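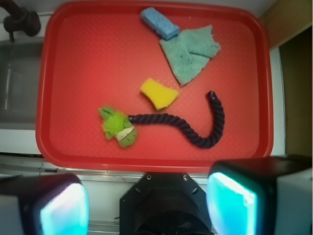 Figure 6.1. Mixed soft items on a red tray beside the sink, seen from the wrist camera with both gripper fingers open.

Chapter 6
Setting Up and Caring for a Tray-Sorting Arm

Chapter Outline
6.1 The tray and its position
6.2 Mounting and checking the wrist camera
6.3 Finger pads: inspection, cleaning, replacement
6.4 Reference views and the setup log
6.5 Common faults and their repair

Introduction

Chapter 5 dealt with arms that handle rigid parts of known shape. The cell studied in this chapter handles household goods that bend, fold and overlap. It consists of a single arm with a two-finger gripper, a camera at the wrist, and a tray placed next to a sink. The trainee who completes the chapter should be able to bring such a cell into service, keep it in working order, and decide when a fault calls for cleaning, adjustment or a new part.

Soft items place particular demands on the setup. In Figure 6.1, the lower right corner of the light blue sponge overlaps the edge of a crumpled teal-green cloth. A finger that comes down slightly too far to one side may pick up both. The rope toy presents a different difficulty: its green frog head and its dark navy rope differ greatly in thickness, and a grip opening suited to one will not suit the other. The small yellow sponge lies clear of its neighbors and is the usual first choice for a test pick.

The tray is treated as part of the machine. Its raised rim limits how low the fingers may travel near the edges, and its position on the counter must match the position stored in the controller. If the tray is moved for washing, it is returned to its marks and the corner check in Section 6.1 is repeated before the arm is enabled.

The Vedodow Training Kitchen

The procedures were prepared at the Vedodow training kitchen under the direction of Bram Mertens, and are used there with the Betik controller. Readers working with another controller will find that menu names differ but that the order of work does not. The setup log printed in Section 6.4 follows the Vedodow form.

Each shift at Vedodow begins with the same short routine. The operator wipes the finger pads with a lint-free cloth, opens the gripper fully, and compares the live camera view with the stored reference view. Both fingers and the wrist mount must appear in their stored positions. The visible screws on the wrist mount are then checked for tightness with the arm disabled. A full calibration is carried out after every 100 hours of operation, and also whenever the camera or a finger has been removed.

Safety Note

Disable the arm at the controller before reaching over the tray. Keep the faucet closed during all work on the wrist or fingers.

Key Terms
corner check
grip opening
reference view
rim clearance
test pick

Before You Begin

Review the section on tool coordinates in Chapter 5. Allow 2 class periods for Sections 6.1 and 6.2, which should be taught at the cell itself. The practical exercise at the end of the chapter requires a completed setup log signed by the instructor.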